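Brumdale Desk — Warm Brown

Home > Work Room > Desks > Brumdale

In stock at the Prosgate warehouse. Page updated 5/7/18.

Plain wood desk for one person and one computer. Reddish grain, smooth top, no drawers, no hutch, no keyboard tray. We get asked for a keyboard tray a lot. Still no.

The Brumdale replaces the old Carbone desk, same height, deeper top. If you have a Carbone and want a matching one, call first, the stain is a shade redder now and side by side you will see it.

What you get

Top, one piece
Two leg frames
Back rail
Hardware bag and hex key
Felt pads for the feet (in the bag with the bolts, people miss them)

Who it suits

Home office, front counter, spare bedroom, student. Anybody who keeps a tower on the floor and wants the top clear. Not great for two monitors on arms — the back edge is too rounded for most clamps, so the arm slips. One monitor on its own stand is fine.

Finish

Stained, then a clear coat. Low sheen but it does pick up light from a window or a ceiling lamp. Grain is different on every top, we can't pick one for you and we can't match a photo. Darker streaks are normal and not a return reason. Small filled knots, same.

Size and weight

Ships flat in one carton
Carton weight 31 kg, so get a second pair of hands for the stairs
Tested load on top 111 kg, spread out, not all in one corner
Floor clearance under the back rail is enough for a full size tower

Putting it together

13 bolts. All the same length so no sorting. Lay the top face down on a blanket, not on the carton, the staples scratch. Leg frames first, finger tight, then the rail, then go round and tighten everything. Stand it up with two people. Do not drag it by the legs.

Check the bolts again after a few weeks. Wood moves a bit, esspecially in February with the heating on.

Setting it up

Short version of what Concetta Ferri in our showroom tells people when they pick one up.

1. Desk goes in place before anything is plugged in. Walk round it. Can you reach the outlet?

2. Tower on the floor to the left or right, wherever your legs aren't. Leave a hand's width behind it for air.

3. Power strip on the floor next to the tower, switch facing up. Cords toward the wall if you can.

4. Keyboard near the front edge, mouse beside it, forearms resting on the wood. Drinks go at the far end, cap on.
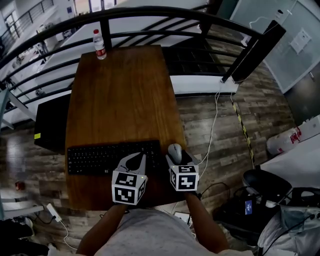 5. Cables last. The Bekance clip set (sold seperately) sticks to the underside and keeps them off the floor. Wipe the wood first or the pads let go.

Care

Dry cloth most days. Damp cloth for sticky stuff, then dry it. No spray polish, it leaves a film and the mouse drags. Hot mugs leave rings, use a coaster. Rings that are already there — email us, Ettore Amato in repairs has a wax that works on most of them.

Price and delivery

$300, delivery not included. Curbside or into the room of your choice, pick at checkout. We don't take old desks away at the moment.

Returns

Unbuilt, in the carton, any time in the first month. Built desks only if something is wrong with them. Send photos of the damage AND the carton label, without the label we can't trace the batch.

Spare parts

Bolts, pads and hex keys are free, just ask. Leg frames and rails to order. Tops can't be bought alone.

Questions on this desk: ask for Vittoria Guerra at the order desk, or use the contact form and put Brumdale in the subject line.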